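Desk Storage in Shared Study Rooms
Ghazal Kordestani
Project report, Design for Everyday Use

3. Method

The study rooms on the second floor of Brindasia Hall have long wooden tables and no drawers. Students leave pens, glue and tape on the tables, and the next group pushes them to one end. I wanted to know if a small container with compartments would keep these supplies together better than an open tray.

Two containers were compared. The first was an open tray from Triline, 400 mm long. The second was a clear plastic box with thin inner partitions. Each was used for one month, the tray in November and the box in December. I checked the tables every evening at 9 and wrote down which items were out of place.

4. Results

The tray filled up with paper and wrappers in the first week. Pens rolled under the paper and people took new ones from the supply cabinet. The box stayed cleaner. Glue sticks went back upright, and because the sides are clear, students could find a pen without emptying anything. Short items such as marker caps sank to the bottom and were hard to reach with fingers. 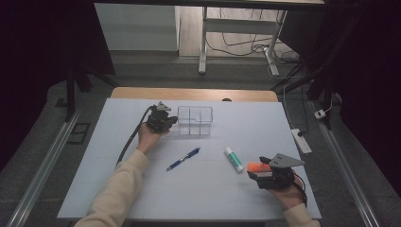 Figure 2. Clear divided box on the light blue board, with a blue pen and a white glue stick.

Long rulers did not fit in either container. They were kept on the windowsill for the whole test and are left out of the results.

5. Changes for the next version

One compartment should be shallower, for caps and erasers. I would also add a rubber base, as the box slid when it was nearly empty. The budget left is $150, enough for both changes.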